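4. Scientific advice and local decisions

4.1 How councils used expert evidence

Most work on science and politics looks at national government. We were interested in what happens lower down, where a council has to decide on a flood scheme or a bus lane and has few scientists of its own to ask. Our material comes from the published papers of the district councils at Tatlow and Drarkton. We read 2429 agenda items and picked out those in which a technical report was put before members ahead of a vote.

Reports were rarely rejected outright. What happened more often was that members took the part that suited the motion and left the remainder in the appendix. Belmonte and Suominen found the same habit in their study of planning hearings, and called it 'partial citing'. We keep their term.
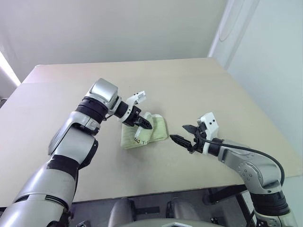 Partial citing was most common when the report gave a range instead of one number. In the Drarkton flood debate the consultants offered a low and a high estimate of river levels, and speakers on each side quoted only one of them. The officer's summary gave both, but it reached members late - after the party groups had met.

4.2 Who speaks for the evidence

We then interviewed 80 councillors and officers. Rhea Agbayani carried out the Tatlow interviews and Covadonga Cifuentes those at Drarkton, using the same list of topics.
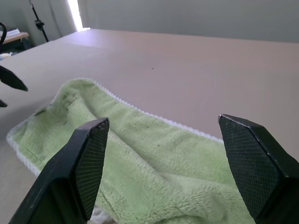

Officers tended to see themselves as go-betweens. Several said they softened wording so that a report would not look like an instruction. Councillors read this differently. One member at Tatlow told us that a careful report 'sounds like they don't know', and that she gave more weight to people who would answer a direct question in the chamber.

Figure 3. Two robot arms over a light beige tabletop, with a pale green towel held in the gripper of the right arm.

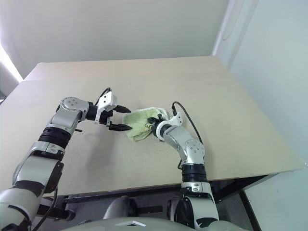

The gap was narrower where the author of the report came to the meeting. This happened in five of the flood debates, and in three of them the motion was amended to include the full range. The numbers are small and we would not build much on them. Attendance also depended on the contract - some consultants were paid for a visit and others were not - so it cannot be treated as a sign of how seriously the council took the subject. We return to the cost of attendance in section 5.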